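Block and tray corner, the May page

Quick page, uploading between other things, sorry for the captions. Everyone who was there already knows what they're looking at, everyone else gets a rough idea. Full size files on request, ask Lavanya not me, my drive is full again.

Some background for the new people. The sorting corner is the low blue surface plus whatever we put on it that day: blocks, cloths, small containers. Started in the old Zurnach room, moved twice, now up with the desks and screens. Light is better. Chairs are worse.

What we do there is dull on paper. Things go into things. A block goes from one side to the other, a cloth gets put in a box, out of the box, back in. Then again. Aarti Goel keeps the list of what's been done and Venkatesh argues with the list. 24 lines on the sheet for May, some of them in two people's handwriting, one just says "same as before but neater". Neater than what, Aarti would like to know.

Things that came up while we were setting out, before I forget:

Blocks. Red is still the favorite. It shows up on the blue from across the room and you never lose it against the floor of the tray. The dark green ones from the Brileo box are going back, you can't see them once the afternoon gets gray. Rekha wants to keep two for "hard mode". Fine, but they live in her drawer.

Cloths. Plain white please. Rekha brought patterned ones and they look great but then you can't tell a fold from a stripe. Also please stop ironing them. A crumpled cloth is what we want, an ironed one lies flat and you learn nothing from it. Annapurna Salian has offered her old handkerchiefs, yes please, all of them.

Containers. Small, open, thick sides. The thin ones from Palaniappan tip over if you breathe on them. Anything with a lid, leave the lid at home, we have a whole bag of lids that fit nothing. Pale colors are good on the blue, and rounded corners are easier to wipe out.

The surface. Wipe with a barely damp cloth, no spray. The spray left streaks last time and it took me 15 minutes to get them off. It catches the light a bit even when clean so don't panic and start scrubbing.

OK pictures.
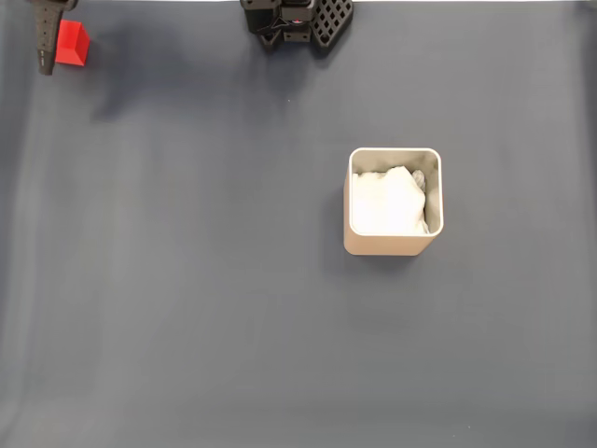
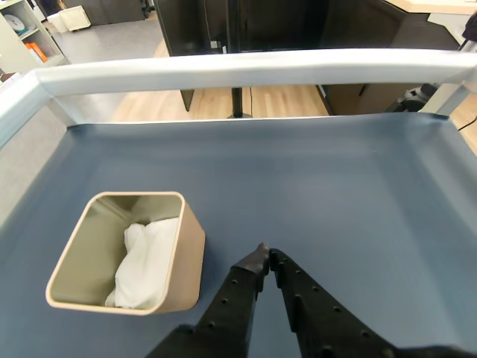 Red block in the first one. White cloth in its little box in the second, with the back of the big screen behind.

More when I get the rest off Lavanya's card. She has 200 or so she says, most of them of the same box, I'll pick the ones that are sharp. If you want one taken down just tell me, no reason needed.

Stuff for next time:

Somebody bring a second small container the same size as the pink one. Stisano has them I think, bottom shelf, near the sewing things. If they only come in sets get the set and we'll split it.

Cloths to be washed and NOT softened. Softener makes them slide out of the box. Annapurna tested this at home on her kitchen table and sent a very long message about it, scroll up in the group if you missed it, it's worth the read.

Blocks back in the tin at the end. In the tin, not next to the tin. I found one in my coat pocket at 7 pm on the train, which is my own fault but still.

The sheet needs a column for start time. Venkatesh will add it, he has the file. Aarti to check he dosen't change anything else while he's in there.

Desks by the wall are other people's desks. Keep cups and coats off them. We got a note about it, polite one, let's not get another.

That's it for now. Comments are open at the bottom till the end of the month, then I close them becuase of the spam. If a caption is wrong tell me which and I'll fix it tonight.

Lavanya took the pictures, Rekha did the cloths, tea was Annapurna's.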